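Filed under: Perception > Pose Tracking > Glass and reflections

Visual odometry drifts beside a glass panel
Zoila Llanos

Our team runs the Jetora tracker on wrist-view recordings. Position estimates jump after frame 379.
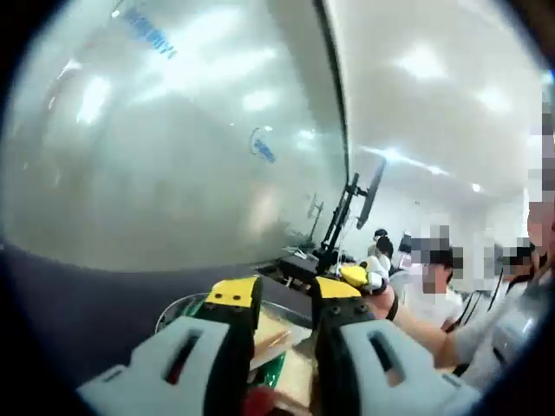
The tracker is configured for 1000 features per frame with no mask. Many of them settle on the streaks of light across the glass, and others on the yellow finger pads. Kindly advise on filtering.

Hernán Cuervo

Please apply a static mask to the fingers first. Reflections require a separate step: reject any track shorter than 300 ms and raise the inlier threshold.
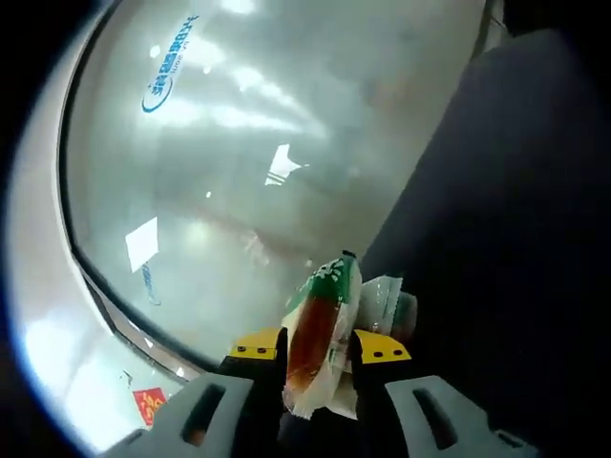

The mask should be redrawn whenever the finger opening changes.

Fredy Palomino

Reducing the feature count to 100 was sufficient in our case.

Related items
Fisheye calibration in Jetora
Exporting masks from Hutell
Time offset between camera and IMU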